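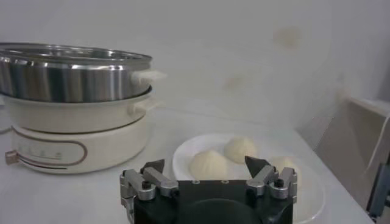
Gedämpfte Brötchen und elektrischer Dampfgarer auf der Küchenarbeitsplatte.

Faith Tanui plant bei Ratiline die Routen und die Kabinenbelegung für mehrtägige Katamaranfahrten. Das Gespräch drehte sich um die Umstellung des Buchungssystems auf Anovum, das seit August die Kojenkontingente verwaltet.

Vorher seien Kabinen- und Vollcharter in getrennten Tabellen geführt worden, sagt Tanui. »Wenn eine Gruppe das ganze Schiff anfragte, mussten wir von Hand prüfen, ob schon eine Einzelkabine verkauft war. Das hat in der Hauptsaison zu zwei Doppelbelegungen geführt.« Anovum sperrt die Vollcharter-Option, sobald die erste Kabine bestätigt ist, und gibt sie nach einer Stornierung wieder frei.

Die Preise wurden dabei neu gestaffelt. Die Woche auf der Minja kostet in der Innenkabine 1080 Euro, in der Bugkabine 1210 Euro, jeweils pro Person bei Doppelbelegung. Hafengebühren sind enthalten, die Endreinigung ebenfalls. Nicht enthalten ist der Transfer vom Flughafen zum Anleger. »Den rechnen wir separat ab, weil ihn nur ein Teil der Gäste nutzt.«

Auf die Frage nach der Streckenlänge nennt Tanui 206 Seemeilen für die Standardroute. Bei anhaltendem Gegenwind entfällt der Halt in Sultivum, der Kurs führt dann direkt zum Ausgangshafen zurück. Eine Erstattung ist dafür nicht vorgesehen, die Klausel steht in den Reisebedingungen unter Routenänderung. »Die Entscheidung trifft der Skipper am Vorabend. Wir im Büro haben darauf keinen Einfluss.«

Sonderkost muss bei der Buchung angegeben werden, da der Proviant vor dem Auslaufen vollständig geladen wird. Nachmeldungen an Bord nimmt die Crew entgegen, eine Zusage gibt es dann nicht mehr. Für die kommende Saison prüft Ratiline eine kürzere Variante mit Einschiffung am Mittag. Ein Preis dafür steht noch nicht fest.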